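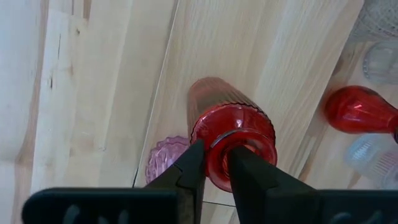
El vidrio de color se ordena por tono y no por uso

Opinión. Cuadernos Prirkora, sección Casa y objetos

La norma habitual para guardar cristalería procede de la vajilla: copas con copas, vasos con vasos, jarrones aparte. Funciona con vidrio incoloro y de serie, donde las piezas son intercambiables y solo importa encontrar la que sirve para el agua. Aplicada a una colección de vidrio teñido, formada por compras sueltas y sin dos piezas del mismo juego, la norma produce estantes confusos. Sostengo que en ese caso el primer criterio debe ser el tono, el segundo la altura y el tercero, si queda sitio, el uso.

El argumento es óptico antes que decorativo. Una pieza translúcida no tiene un color propio y estable: muestra la suma de su masa, de lo que hay detrás y de lo que hay al lado. Un vaso acanalado de color rojo puede verse saturado y casi uniforme en la boca, y gris rosado en el otro extremo, donde el tablero claro se transparenta. Si detrás se coloca otra pieza roja, ambas se refuerzan. Si se coloca una verde, el resultado es un marrón que ninguna de las dos tiene. Quien ordena por uso acepta esas mezclas sin haberlas elegido.

La objeción más frecuente es que el orden por tono obliga a decidir casos dudosos. Es cierto. Entre el rosa pálido y el púrpura hay un intervalo en el que dos personas razonables clasificarán de manera distinta. El catálogo de Šimek, que uso como referencia para mi propia colección, resuelve la cuestión con una regla simple: se clasifica por el tono de la base, donde el vidrio es más grueso. La regla es arbitraria, pero es repetible, y en un sistema de almacenaje la repetibilidad vale más que la finura.

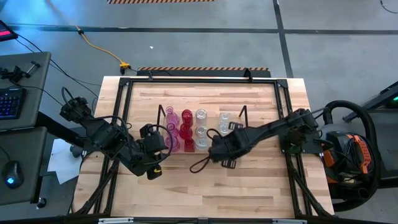
DISPOSICIÓN PREVIA

Antes de tocar la balda conviene desplegar las piezas sobre una superficie horizontal y formar columnas por tono: rosas a un lado, rojos en el centro, incoloros al otro. Dentro de cada columna caben formas muy distintas, y esa mezcla no perjudica la lectura. Una botella de cuello estrecho y un vaso acanalado conviven sin dificultad si comparten el rosa. Dos vasos idénticos de colores opuestos, en cambio, se leen como un error de reposición.

La superficie no es neutra. Una mesa de listones de madera clara, con sus cambios de crema a marrón, introduce un rayado que atraviesa las piezas incoloras y apenas afecta a las rojas. Por eso juzgo los tonos sobre la mesa solo para agrupar, y reservo la decisión final para la balda. La mía es una Imoma de 80 cm, de tabla lisa. Con 5 cm libres entre piezas se distingue cada contorno; con menos, los acanalados se funden en una sola masa de líneas verticales.

El llenado se hace de un extremo al otro, sin saltos. Empezar por el centro tiene partidarios porque permite colocar primero la pieza principal, pero obliga a corregir las dos mitades cada vez que una separación falla.

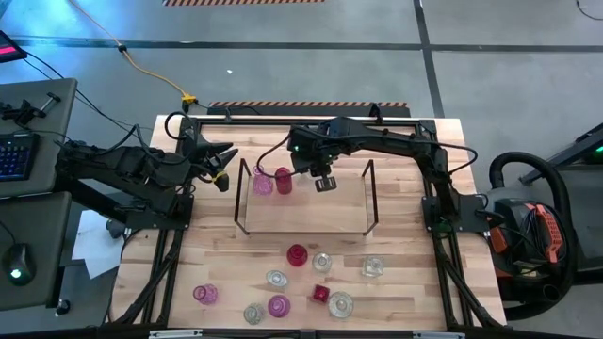
Avanzar desde la izquierda, con el rosa primero y el rojo a continuación, reduce las correcciones a una sola dirección. También deja a la vista, durante todo el proceso, qué queda por colocar y cuánto tablero resta. El método es lento. En una colección de 96 piezas, repartida en baldas sucesivas, me ocupó desde las 9 de la mañana hasta bien entrada la tarde, y no conozco un procedimiento más rápido que no termine en una segunda ronda.

Los platos bajos y los cuencos merecen mención aparte. Ocupan mucha superficie, tienen poca altura y en una balda a la altura de los ojos casi no se ven. La revista Corine recomienda intercalarlos como pausas entre piezas altas. Discrepo: una pausa que no se percibe es un hueco mal medido. Van mejor en la balda inferior, donde se miran desde arriba - que es la única posición desde la que un vidrio plano ofrece algún interés.
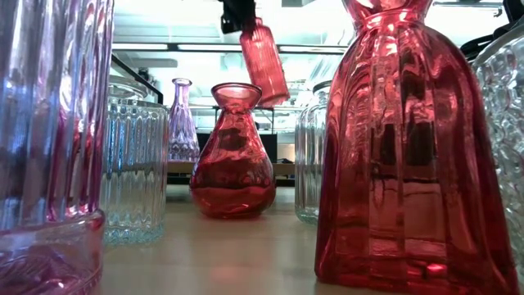 Queda el problema de la textura, que la mayoría de las guías ignora. El vidrio acanalado y el liso responden a la luz de forma distinta y, a igualdad de tono, el acanalado domina: fragmenta el brillo en bandas verticales, mientras que el liso lo concentra en unos pocos puntos. Un jarrón alto de estrías puede recoger vetas azuladas, lavanda y blancas en el mismo cuerpo que abajo se tiñe de magenta. A su lado, un florero rojo de cuello corto y vientre redondeado se sostiene por la silueta y por el reflejo tenue que deja en el tablero. Alternar ambas texturas dentro de cada tono me parece preferible a separarlas, con una excepción: los frascos transparentes de nervios ondulados, que admiten estar juntos porque sin color que los distinga dependen por completo del dibujo.

El uso, relegado al tercer lugar, se resuelve con una concesión menor. Las piezas que se emplean a diario salen de la colección y vuelven al armario de la cocina, ordenadas como vajilla. Un vaso rojo del que se bebe cada mañana se guarda con los vasos.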